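In October I went to the open day of Kerimero, a company near Fetdale that packs and sends small goods for other shops. I had expected mostly brochures and coffee. There was coffee, but we also walked through the whole building, and it took us nearly 4 hours with the stops.

The tour began at the receiving doors, where pallets arrive from the supplier Bronton. Our guide told us that on a normal day 300 boxes are opened by hand. The cardboard goes directly on a belt to the press, and the noise there is so strong that we had to read the guide's lips. After this comes the shelving hall with 3000 places, each with a number painted in large figures on the floor side. I liked this hall the most. It smells of paper and it is very quiet, and people ride on small bicycles between the rows.

Then we came to the sorting room, where mixed items are put together in metal bins. I stayed long at these bins, because at my own work we use plastic ones and they break every winter. The metal ones get ugly — the bottoms are full of scratches — but the guide said that one bin serves eight years before it is replaced. Soft things are the difficult ones, she told us. A cloth has no fixed shape, so it is hard to say how much room it will take, and a hard piece beside it can be partly covered.

Lunch was in the canteen, fish soup and dark bread. The line was long and I would advise to come before noon.

In the afternoon there was a short talk from Løken, the firm which makes the shelves. The talk was in a cold room and too technical for most of us, but they answered the questions with patience. I asked about the price of one row and received a very polite answer without a number in it.

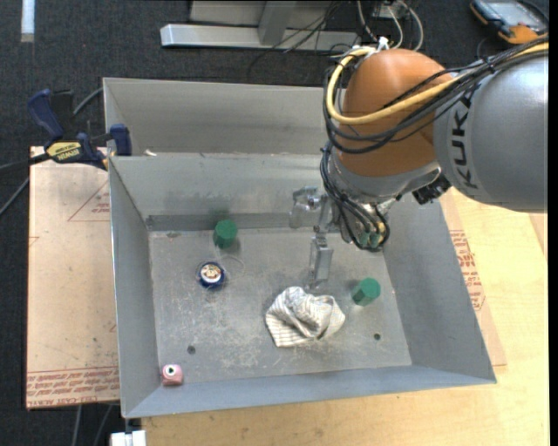
The bus back to the station goes only once an hour, so look at the timetable before you leave the canteen. I missed it and walked along the river.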